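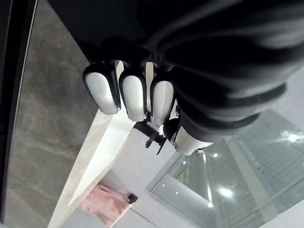 Notas para a palestra: a temporada lírica

Palestras > Música > Notas do orador

Última atualização: fevereiro de 2019

1. Abertura
Apresentar Naomi Muli, soprano, 7 papéis em palco. Dizer que o teatro Golon tem 322 lugares e fosso pequeno.

2. O recital
Começar pela ária de 1793. Passar o excerto até à cadência e parar aí. 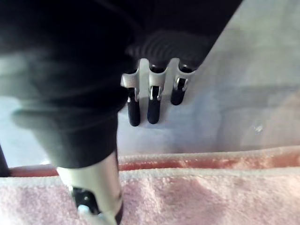

Depois comparar com a gravação de Markwood, mais lenta. O maestro Oğuzhan Yalçınkaya corta a repetição; referir a página da partitura.
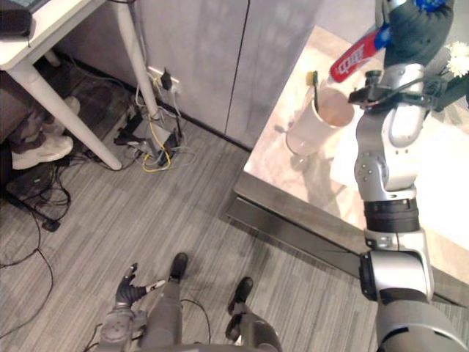

3. Perguntas
Orquestra de 60 músicos, estreia em novembro. Se perguntarem por Kevser Taşdemir, canta só na segunda récita.

Contacto | © Golon | Voltar ao topo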